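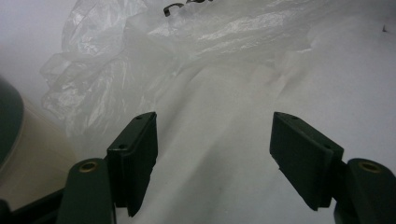
Linen Service, January

The Flondden laundry processed 233 bed sets for Mudarstead House this month, of which 153 went back to residents' rooms and the rest to the guest wing. Two sets were written off for tears at the hem.

Money

Spending on detergent stayed within the grant. The second dryer needed a new belt, which Saragih fitted under the service contract at no charge.

Next period

We plan to order 60 pillowcases and move the morning pickup to 7:30. The quote from Cluvura is still outstanding.

Danang Yeoh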